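# Washing plush toys without wrecking them

Most advice on cleaning stuffed animals comes from people selling something to clean them with. I've read a lot of it, and I trust maybe a third. What follows is what I do, plus a few popular tips I'd skip.

## Before you wash anything

Ask if it needs it. A toy that sits on a shelf gets dusty, and dust comes off with a vacuum hose and a piece of old pantyhose stretched over the end. That takes a minute. A toy that gets slept with, chewed or dragged to the yard is another matter.

Read the tag, but don't treat it as law. "Surface wash only" often means the maker didn't want to test it. Sometimes it means there's cardboard, a sound box or a bag of beans in there, so squeeze the whole toy and feel for anything hard or crunchy. If you find a battery case and you can't get it out, stop here and go to spot cleaning.

Check the seams too. A half-inch gap going into the machine is a three-inch gap coming out, and picking wet stuffing out of a drain filter is a bad way to spend an evening. Sew first.

Take off whatever comes off: bows, clothes, key rings, clips. Red ribbon is the one I worry about most. I've had it bleed on a white rabbit and no product I own got it out.

## Test the color

Dab a hidden spot with a wet white cloth and a drop of detergent. Hold it there while you count to 21, then look at the cloth. If there's dye on it, wash that toy alone, by hand, in cold water. Bright pinks and reds deserve this test every time, whatever the label promises.
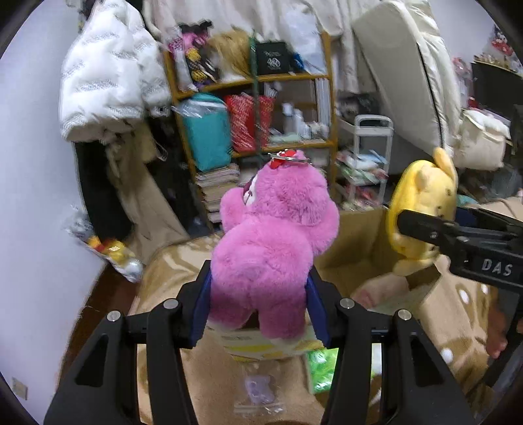
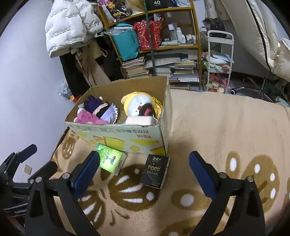 ## Machine washing

1. Put each toy in its own zippered mesh bag. A pillowcase tied with a shoelace works just as well, and you already own one.
2. Use cold water on the gentle cycle.
3. Add half the detergent you think you need. Plush holds on to soap, and soap left in the fur is what makes it feel sticky later.
4. Toss in a couple of towels so the drum stays balanced.
5. Run a second rinse.
6. Keep the spin low. My washer goes down to 800 and that's plenty. Faster spins pack the filling into one leg.

Skip fabric softener. Every box store guide recommends it for "fluffy" fur and all I ever got was a greasy coat that picked up more dirt. I also gave Destis plush foam a fair try, 3 bottles over one winter, and couldn't tell the result from plain dish soap. Gultuseck makes a spray that is supposed to replace washing altogether. It smells nice. The stain was still there.

## Spot cleaning

Mix a few drops of dish soap into a bowl of cold water and whip it until you've got suds. Use only the suds, on a soft toothbrush, working with the direction of the fur. Wipe with a damp cloth, then wipe again. If you soak through to the stuffing you've lost the benefit of doing it this way.

## Drying, where most of the damage happens

High heat melts the tips of long synthetic fur. It goes crinkly and it won't come back. I don't care what the dryer sheet box says. Roll the toy in a towel, press hard, then set it somewhere with moving air. Turn it every few hours.

Small toys are done overnight. Big ones can take 3 days, longer in December with the windows shut. The outside always feels dry first. Push your thumb deep into the belly, and if it's cool in there, wait.

Once it's dry, brush the fur with a pet slicker brush. Light strokes, ends first. Raghda Darwish, who repairs toys and knows far more than I do, told me to brush while the fur is slightly damp. I've tried both ways and I think she's right for short pile. On shaggy fur I still wait.

## What about freezing?

Freezing is often sold as a way to clean a toy. It does nothing for dirt or smells. Some people use it against dust mites, and then you still have to wash the dead ones out, so I don't see the point unless the toy can't go in water at all.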